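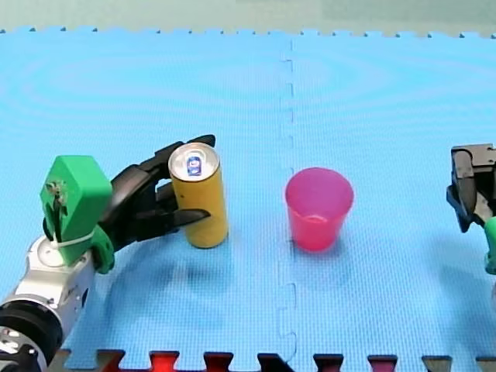

Do foam puzzle mats hold up under drinks?

Uvico
I put light blue interlocking foam tiles on my work table. The ad said good for 2000 spills, which I doubt. Does the seam leak?

Meireles
Yes, eventually. I'd keep cups off the joint – liquid finds the notches.

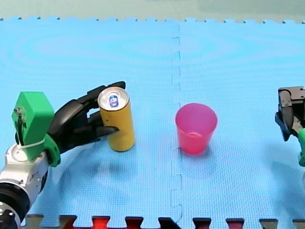

Pink cup on the seam, yellow can beside it.

Flulel
Mine is fine after 3 months, but I only drink water. Who tested 2000 spills, and with what? Pour 200 ml over a joint with paper towel underneath and see for yourself.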